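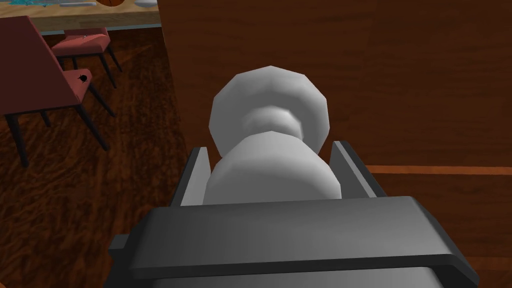
Let People Be Bad at Games

My neighbor Graziella Pace hasn't played a board game in front of other people since last October, and I think that's a crying shame. She came along to our game night at the library, sat down to her first round of chess in years, and got beaten in 12 moves. Fine, happens to everybody. But then the guy across from her spent the next half hour setting the pieces back up to show her every single thing she'd done wrong. She was very polite about it. She went home before the cookies came out.

I've been chewing on that ever since, and I think a lot of us (me too, I'm guilty) have forgotten that playing a game badly is a perfectly good way to spend an evening. My friend Senthil Kurian disagrees. He says if you care about a thing you should want to get better at it, and he has a shelf of opening books to back him up. Good for Senthil! I love that he loves it. I just don't see why his way has to be the price of admission for everybody else at the table.

When I was a kid we played checkers at my aunt's house with half the pieces missing, and we used buttons for the rest. I couldn't tell you who was any good. I remember the fighting over the red buttons, and my cousin lying on the rug and refusing to take his turn, and somebody always needing to be called to dinner twice.

Now there's a rating for everything. I signed up for one of those online chess sites over the winter and it handed me a number before I'd figured out how to turn the sound off. The number was 358. I played for a month, watched it wobble up and down, and noticed I was getting cranky over breakfast. So I deleted the thing and went back to losing to my sister on the porch, where she gloats terribly but at least she brings lemonade.

So if you see Graziella, tell her I've got a board and two chairs, and I'm not going to explain a thing.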